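Setting up the simulator for the open day

I've run this demo at Hudcombe two years going, so these steps are the ones I really use. Give yourself time before the doors open on Thu 19 October!

1. Start the Rizk simulator on the demo laptop and load the Grurkdale room.
2. Plug in the hand controller -- left port, please -- and wait for the light.
3. Press V until you get the gripper view. I like visitors to start there, even though it makes a few of them tilt their heads.
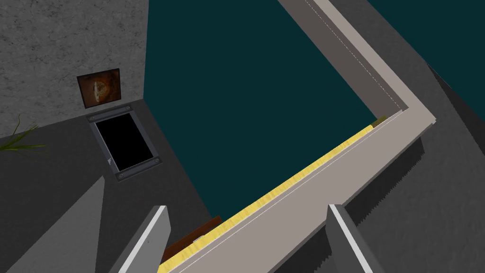 Gripper view, Grurkdale room. Both fingers show at the bottom, with the small brown wooden piece between them.

4. Let your visitor find the wooden piece first. The little picture on the wall is a handy guide for which way is up.
5. Set the speed to 200 and hand over the controller (kids will ask for more -- I stick to 200).

Note: If the view freezes, press V 3 times and you'll be back where you started.

Caution: Don't unplug the controller while the arm is moving. I did that last year and had to reload the whole room with a line of people waiting.

Filed under: Storkex Guides > Demos & Open Days
Contact us | © Storkex | Back to top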